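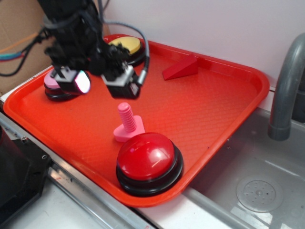

买一台机器人要花多少钱？

分享 12 | 评论 2
打印本页 | 用电子邮件发送

小朋友们，你们有没有存过零花钱，想买一样很大的东西？大人买机器人的时候，也要先存钱，先想清楚。我叫卡里·拉克斯达尔（Kári Laxdal），在Sellard学习中心工作。二月的时候，我们开始做一个购买机器人的计划，今天我把这个计划讲给你们听。中文是我后来学的语言，所以我会慢慢地讲。

第一个问题：它要做什么工作？

很多人先看价格，我觉得这个顺序不对。你要先写下工作的名字。我们写的是：“把小东西从托盘里拿起来，再放到另一个地方。”小东西可以是塑料玩具，也可以是积木。这句话很短，可是它帮我们省了很多钱。如果只拿小玩具，就不需要一台能搬冰箱的大机器人。

第二个问题：它的“手”是什么样的？

机器人的手叫作夹爪。有的夹爪有两根手指，有的有三根，还有的用吸盘。手指越多，价格常常越高，修理也越麻烦。我们选了两根手指的。圆的东西会滚，薄的东西很难捏住，所以买之前最好带上自己的东西，请卖机器人的人当面试一试。
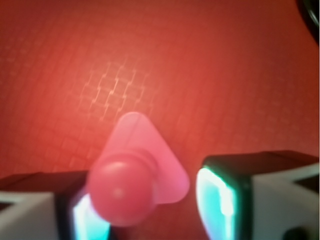

试的时候不要只试一次。Eltum公司的沃恩·哈利迪（Vaughan Halliday）先生教我们，同一个东西要试10次，每次换一个方向放，然后把结果写在纸上。一次成功可能是运气好。我们比较了Eltum和Donnelly两家公司的夹爪，用的是同一张表格。

第三个问题：除了机器人，还要买什么？

这里最容易忘记。我第一次做预算，只写了机械臂和夹爪，结果经理把纸还给我了。后来我补上了下面这些：

电线和插头
固定机械臂的架子
备用的手指垫（用久了会磨坏）
练习用的玩具和托盘
老师学习使用机器人的时间

架子、电线、手指垫和托盘放在一起，一共要453元。你看，小东西加起来也不小。

第四个问题：放在哪里？

请拿尺子量一量桌子。机械臂伸开的时候比收起来的时候长得多，它转动的地方不可以站人。离水近的地方也要小心，电线不能碰到水。我们还要留一个位置给急停按钮，按下去，机器人就马上停止。这个按钮应该放在大人伸手就能按到的地方。

什么叫“预备金”？

预备金就是先不花的钱，等东西坏了再用。我们的计划叫Jideck，在Jideck里面，每10元钱留出1元做预备金。如果一年都没有坏，这些钱就放到下一年。

你也可以做一个小计划。想一件家里的工作，比如把积木收进盒子，然后写下机器人需要什么样的手、多大的桌子、哪些备用的零件。写好以后请爸爸妈妈看一看，问他们你忘了什么。我每次都会忘记插头。

联系我们：Sellard学习中心办公室
版权所有 Sellard学习中心
返回顶部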